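4. Setting up your Vider label printer

I've set up 14 of these now, so take it from me — clear yourself a good flat surface before you open anything. You'll want room for the printer, the roll and your coffee (keep the coffee well back!).

1. Pull off the shipping tape and lift the lid.
2. Drop in the roll with the labels facing up. I still get this backward if I'm chatting.

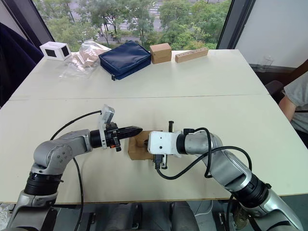
3. Feed the first label under the guide until it pokes out the front, then close the lid until it clicks.
4. Plug in the power cord, then hold the feed button for 5 seconds. It'll spit out a blank label or two and settle down.

Note: If the light blinks red, open the lid and start over from step 2. Nine times out of ten my roll was crooked.

5. On your computer, pick Vider 908 from the printer list and set the darkness to 14. Jessie Kerr likes hers at 20, but I find the small print goes fuzzy up there.
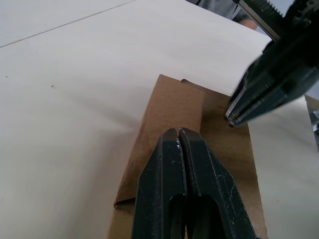

6. Print one test label and stick it on something you don't mind ruining. Rub it with your thumb — if it smears, drop the darkness a notch and try again.

Caution: The print head gets hot after a long run. Let it cool down before you clean it, and please don't scrape it with a knife!

Spare rolls are in section 7.

Questions? Ask Adi Khoo at the Vider help desk | © Vider 2026 | Back to top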